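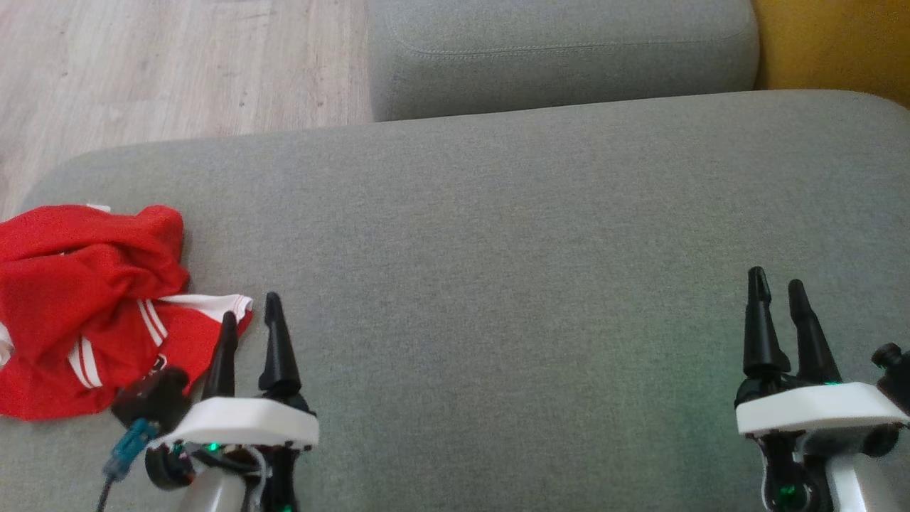 Resitting English as an adult: your questions

I'm Kheri Laizer and I teach the evening English resit group at Sendgate, mostly to people who haven't sat an exam since school. I get the same emails every term, so I've put my answers in one place. Have a read, and if yours isn't covered then write to me anyway!

Am I too old for this?

No! My oldest student so far was 58 when she started, and she argued with me about commas every single week (she was usually right, too). You'll be in a room with parents, night-shift workers, someone who wants to train as a nurse, and people who just want it done.

I failed badly the first time. Will I be behind everyone?

Probably not. I ask for a short piece of writing at the start, only so I can see what you already do well, and I don't give it a mark. Plenty of people come in with lovely long sentences and no full stops, and plenty more have perfect spelling and absolutely nothing to say about a poem. We sort it out as we go.

How much work is there at home?

I say roughly 4 hours a week, and I mean it as a total, so two short goes and one longer one is fine. If you're on shifts, tell me and we'll move things about. Reading on the bus counts. Reading the back of a cereal box doesn't, although I've had people try it on.

Where should I revise? I haven't got a desk.

Hardly any of my lot have. Kitchen table, parked car, library, the end of the sofa once the kids are in bed, they've all worked for someone. What I would say is do one timed answer a fortnight sitting upright at a table with a pen, because your hand gets tired in ways you've forgotten about.

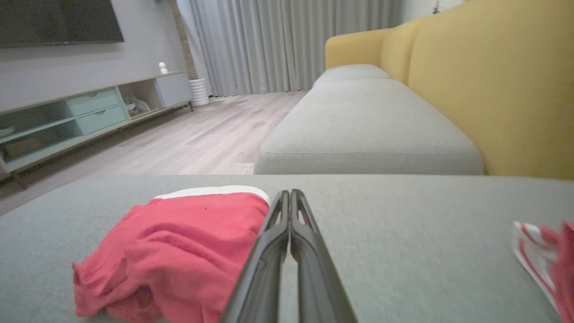

A grey sofa cushion with something red on it.

Do I need to buy any books?

Just the anthology, and I've got a box of second-hand copies to lend out. Please don't spend money on three different revision guides in September. Pick one, scribble all over it, and get to the end.

What about Noltadard? Everyone seems to be using it.

It's the flashcard app a few students got keen on last year, and I don't mind it for learning quotations. It won't teach you to write a paragraph, though. If you like cards, keep your deck under 100, or you'll spend all your time shuffling and none of it writing (I did exactly this with my Spanish).

How long should my story be in the writing question?

Shorter than you think. I've had practice pieces come in at well over 1000 words, with two car chases and a wedding, and the ending squashed into one line. One place, one or two people, one thing that changes. Then leave yourself time to check it. 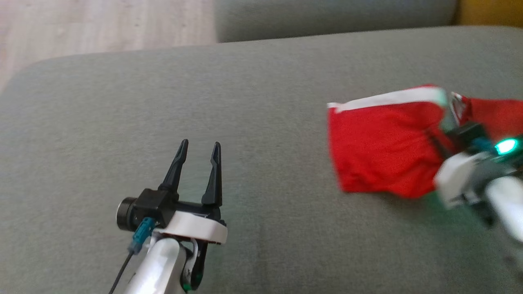

The checking is where the easy marks are, so I'm a bit of a bore about it. Read it through once for full stops and once for spelling, and mouth the words as you go if it helps. The invigilator has seen far stranger things.

Can I have extra time?

Maybe. Huiling Tian looks after exam arrangements and she's the one to ask, but do it early in the autumn and not in March, when her inbox is a horror. Bring any old school paperwork you've still got. If you've got none, go and see her all the same.

What if I miss a class?

Email me and I'll send the notes. If you miss two or three in a row I'll ring you, and you're not in trouble, I just want to know if you're coming back.

Is there parking?

There's a bit behind the building off Grullivholm Road, and it fills up by half six. The bus stops right outside.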